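Search this site
Search

Local Government Reporting, Handout 6
Reading a council's emergency cover review
Course tutor: Beatriz Calado

Before you start

Have the Briltunden cover review open beside you, or printed. It runs to 60 pages and you will need the summary, section 3 and the second annex. The rest can wait until you are writing your own piece.

1. What a cover review is

A cover review sets out where fire engines and crews are based, how quickly they are expected to reach people, and what the authority wants to change. Officers write it and elected members vote on it. In between there is usually a public consultation. When you report on one, say in your first two paragraphs which of these stages it has reached. Readers in Firker were told in July that their station "will close" when members had only agreed to ask the public about it. The paper had to print a correction.

2. Response times

Find out when the clock starts. Some authorities count from the moment the call is answered. Others count from the moment the crew is alerted, which gives a shorter figure for the same journey. The Briltunden review uses the second method in section 3 and the first in the annex, and does not say so in the summary. Two reporters in last year's group compared the two tables and wrote that times had improved. They had not.

Check also whether the figure is an average or a target met in a certain share of cases. An average can hide a village where the engine always takes a long time. Ask for the figures by ward. If they are refused, ask who decided that, and note the name and the job title.

3. Numbers of calls

The annex lists 379 calls for the Firker station over the year. Osvaldo Ruggiero's story gave it as "more than 400", a figure he had from a campaign leaflet that also counted calls passed on to neighbouring stations. Both numbers can be defended but they measure different things. Use the one you can source and say what it covers.

False alarms are normally included in the total. Look for the footnote.

4. Money

Savings are often given over several years and costs for one year. Put them on the same footing before you set them side by side. One-off costs, such as moving equipment or ending a lease, may be in a different report altogether. Noémie Sutherland's notes on capital and revenue spending (Handout 4) cover this.

5. People to speak to

Start with the officer named on the front of the report, then the member for the ward, then the union branch. On-call firefighters may need permission to talk to you. Ask them to tell you their position before you quote them.

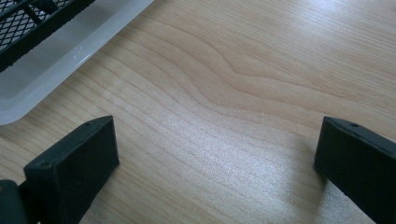 Residents at a public meeting are entitled to be reported accurately too. Write down the exact words and the street or area they come from. Lourenço Caldeira's piece on the Simões Road meeting is in the reading pack. Look at how he keeps the chief officer's answer next to the question it was answering.

6. Exercise

Write 50 words for the top of a news story on the Briltunden review. State the stage it has reached, the main change proposed and who decides. Leave out any response time unless you can say how it was measured.

Then list three questions you would put to the report's author. Hand both in to Vesela Omerović before the next session. Late work will be read but not marked.

Reading for next time: the Isato control room report, pages on staffing only.

Handout revised 06/03/2021

2 comments
Share this page
We use cookies to remember your settings. Accept | Manage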